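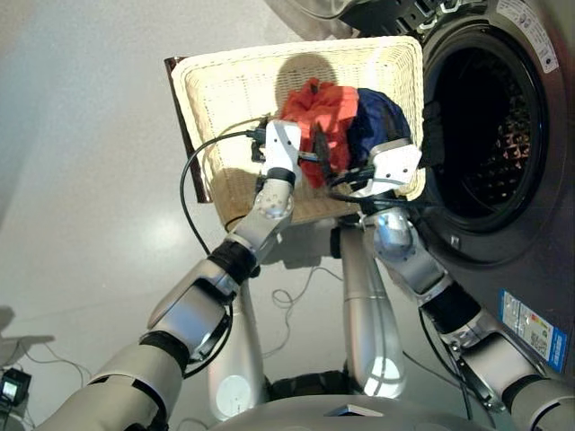
## Small loads, a thread

**1/** I have gone over to tiny loads of laundry, friends, and I'm a little embarrassed by how happy it makes me! Orange-red in the basket, navy right beside it, washer open, and that's plenty for one go.

**2/** My old way was to let it pile up until the hall closet wouldn't shut (you know the closet) and then lose a whole evening in June to sorting. My neighbor Purificación Villalobos finally talked me out of it, bless her.

**3/** Now for the part I need help with. Do you wash a bright orange-red with navy? I've done it cold, 35 minutes, and my socks have stayed the color they were, but my mother would have fainted.

**4/** Also, I love a wicker basket by the washer. You can tip it toward the door and pull things straight across, and it's so much prettier than the cracked tub I hung on to for years. Mine does snag knits a bit, so if you've ever sewn a liner for one, please send me your pattern!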